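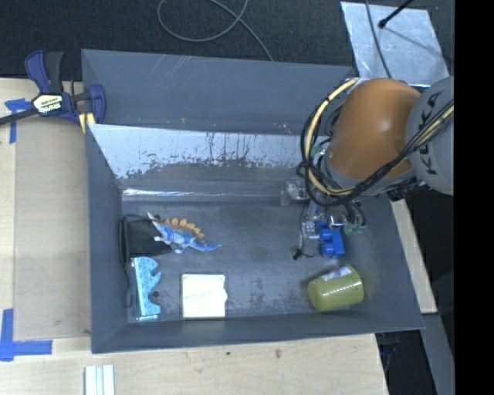 Lesia Tymoshchuk

February is when I finally get around to the odds and ends, and this year I promised myself I would be kinder about it. If you came to the sorting afternoon at Todell you know how it goes - you pick up one small thing meaning to put it straight in a box, and twenty minutes later you are telling the person next to you about a toy your brother had when he was six.

The blue and white stegosaurus got the most attention, as dinosaurs will. I love the yellowy orange plates down its back, and Bohdan Nazarenko has already asked if it might go on the shelf by the tea things (I have said maybe, Bohdan). The black pouch with the strap would do nicely for pencils or spare keys, so please speak up if you want it. I would like the pale blue block with the notches to go to the craft cupboard, along with the cream square, torn corner and all. The green cup can join the picnic box.
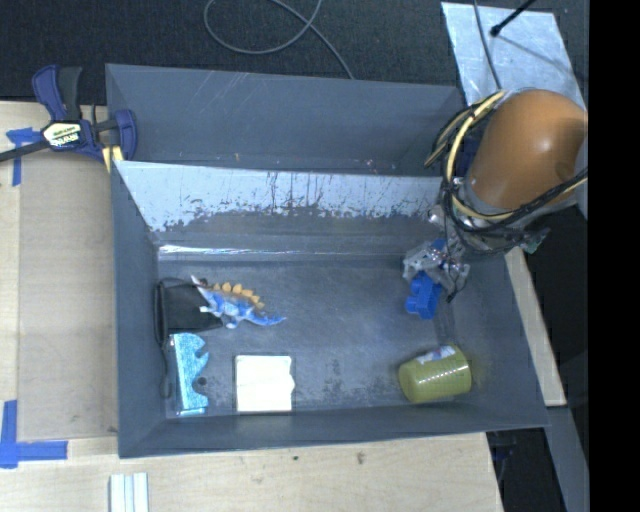 The stegosaurus and its neighbors, with a bright blue toy block over on the right.

We have 135 small things on the list now, and I am hoping to get through 9 boxes before spring. Blue toy blocks are always welcome, as the children's corner never seems to have enough of them. If you have a few minutes one afternoon, come by after 2 and ask for me or Demyd Sirko. Bring a shoebox if you can spare one, and do wear something you don't mind getting dusty.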